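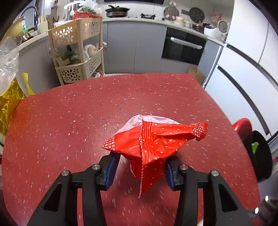
Snack bag above the red table; storage cart, sink and cooktop behind.

Print this page | E-mail this page

Clearing a Kitchen Table and Sorting a Three-Tier Cart

Written by Dalal Dabbas. Checked by Hamidreza Sadeghi. Last revised February 26, 2020.

This procedure covers a kitchen with one table, one rolling cart and a run of lower cabinets with a countertop. It assumes that the table is used for both meals and food prep, and that the cart holds produce. Kitchens with a separate pantry should use the Landry sheet instead.

Time required: 15 minutes for a weekly pass, 23 minutes if the cart baskets are washed.

Supplies

Dish soap
Two cloths, one damp and one dry
Trash bag
Bin for recyclables, if your area accepts film plastic
Clips or rubber bands
Shallow tray or spare basket

1. Clear packaging from the table

Begin with snack bags and wrappers. Pick each one up by the lower sides, with the opening facing up, so crumbs stay at the bottom. Check the contents before discarding. A crumpled bag can look empty and still hold a portion folded into a corner.

If the bag is empty, press it flat from the bottom seam toward the opening, fold it in thirds and put it in the trash bag. Most printed snack bags are mixed film and are not accepted with bottles and cans. Check the label or the local list.

If the bag holds food, fold the top down twice and clip it. Stand clipped bags upright in the tray. Do not return them to the table.

Clear inner sleeves and liners are often left sticking out of the outer bag. Pull them free and check them separately.

2. Wipe the table

Crumbs are hard to see on a speckled surface. A red top with white flecks, like the one in the photo, will hide salt, sugar and rice completely. Check by touch: run a dry hand across the top before and after wiping.

Wipe dry first. Work from the far edge toward yourself and catch the crumbs in your free hand or the tray. On a table with rounded corners, follow the curve with the cloth folded over the edge, then wipe the underside of the edge in the same pass.

Follow with the damp cloth and one drop of soap. Rinse the cloth and repeat. Dry the surface.

3. Unload the cart

Roll the cart to the table. Take off anything resting on top of it first, including loose baskets and bags of vegetables. A cart with a full basket perched on the top tier is top-heavy and should be pushed from the middle tier.

Unload from the top down and keep the contents of each tier together. Discard wilted leaves, empty bags and loose onion skins. Shake out each basket over the trash bag.

Pierced sides collect dust in the cutouts. Flower-shaped openings are slower to clean than plain slots. Use a corner of the damp cloth twisted to a point, or a soft toothbrush. Dry the tiers before reloading.

4. Reload by tier

Top tier: small items in daily use. Limit these to a single layer so that everything can be seen from above.

Middle tier: leafy greens and round vegetables. Place greens on the side away from the stove. Keep them loosely bagged, with the bag open.

Bottom tier: heavy items. Potatoes, onions, jars and unopened bottles belong here. Potatoes and onions keep longer apart, so give one of them its own paper bag.

Top of cart: leave clear where possible. If a basket must sit there, use it for light produce and empty it at each weekly pass.

The three-tier Jarkine cart in the Irkthorpe kitchen was loaded to this plan in April and has not been changed. Its baskets are spaced 255 mm apart. Anything taller should lie on its side or go into a cabinet.

5. Park the cart

Return the cart to the counter run near the sink. Leave enough space to open the lower cabinet doors behind it, or accept that the cart will be moved each time. Do not park it in front of the oven. The door needs its full swing, and heat from the oven shortens the life of produce and may soften plastic baskets.

Lock the casters if the cart has them.

6. Check the counter

Pans may stay on the stove if they are clean, dry and lidded. Wipe the burner grates only when cold. Keep packaging, cloths and the snack tray clear of the burners.

Notes

Weekly passes are enough for most households. Where the table is used by more than four people, repeat sections 1 and 2 daily.

Replacement casters for the Jarkine cart are listed by Palis under part 1457. Measure the stem before ordering.

Print this page | E-mail this page

Contact | Copyright 2020 Irkthorpe Household Notes | Back to top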